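Woltthorpe House Clear-Through Project
Progress report to the Grutel Fund
20 June 2023
Prepared by Teresa Wróbel

Where we are

The short version is that the ground floor is finished, the upstairs is well under way, and I now hold firm opinions about carrier bags. The longer version follows, as your grant terms ask for one.

You will recall that the project was set up to sort, list and rehome the contents of Woltthorpe House, the shared residence on the edge of town that stood mostly locked after its last tenants moved on. The grant covers sorting, basic cleaning supplies, van hire and a modest amount of my time. The amount of my time has proved less modest than the grant, but I knew that going in.

As of this report we have listed 3,009 items. Of those, 1,002 have gone to new homes, nearly all of them through the Pawlak thrift store, which takes kitchenware, linens and anything with a working zipper. The rest are boxed and labeled in the dining room, or are still upstairs being argued over.

The upstairs rooms

The bedrooms have been slower than planned. My original schedule gave each one a single morning, and I would like to meet the person who wrote that schedule, except that I have her handwriting. A bedroom looks quick from the doorway. Then you open a closet and find that every bag has another bag in it.

We settled on a routine after the first room. Everything comes out and goes onto the nearest flat surface, bags at the back against the wall and soft things in front, so that we can see what we have before anyone starts making decisions. Towels stay with their room until the whole floor is done. We tried pooling them early on and spent an afternoon un-pooling them.

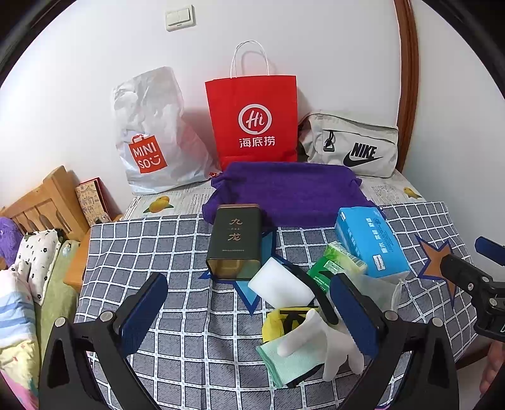

The bag question took up more of the month than I care to admit. Our listing sheet has a line for "bags, usable" and a line for "bags, other," and it had no guidance on which was which. A paper shopping bag with sound handles is usable, I would say, and Pawlak agrees, as they hand them out at the register. A crumpled plastic one is harder. I had been putting these under "other" until the store manager told me she runs out of them constantly. We went back through two boxes of "other" and moved 80 of them across. The figures in this report reflect the change, so please don't compare them too closely with the ones I sent you in the spring.

Anything with a zipper and a strap, such as a waist bag or a backpack, gets its own line and is emptied and checked before it leaves the house. The pockets have so far produced a bus pass, a great many receipts and one house key that fits nothing at Woltthorpe. I have tried it in everything, including the shed.

Printed fabric has its own trouble. We have cloths and covers with fruit on them, with birds, with newsprint and with combinations of the above, and the only thing they have in common is that none of them match. Pawlak sells linens in sets. I have started making sets by mood.

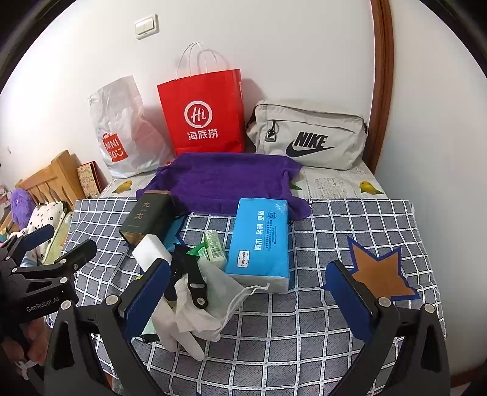
Woltthorpe House, upstairs: bags along the wall, with a bird-print pillow beneath them.

Changes to the plan

There are 2 changes I need your approval for.

The first is storage. The dining room is close to full, and boxes have begun to creep into the hall - I walked into one last week and it won. Tumia Storage has offered us a small unit at a reduced rate through the end of the project. I would pay for it from the van hire line, which is underspent, as Pawlak has been collecting with their own truck. No new money is requested.

The second is the end date. I would like to move it back to allow for the attic, which was described to me as "practically empty" and is empty only in the sense that you can't get in. I have looked through the hatch with a flashlight. There is a rocking chair in there, a quantity of curtain rods and what I believe to be the rest of the towels.

Spending

We are within budget on supplies. Labels and marker pens ran over a little, boxes ran under, and the two cancel out almost exactly. The vacuum cleaner listed in the application was not bought. One turned up in the downstairs closet, works well, and will be item-listed and rehomed when we have finished with it. Receipts are in the folder sent separately, in order except for the ones at the back.

Next steps

The remaining bedrooms come first, then the landing closet, then the attic. I plan to hold one more open morning at the house, where neighbors can come and take what the store can't use. The last one cleared most of the mismatched mugs and all of the plant pots.

If you can let me know about the storage unit by the end of June, Tumia will hold the rate. The attic can wait for your answer, as it has waited for everyone else's.

Teresa Wróbel
Project lead, Woltthorpe House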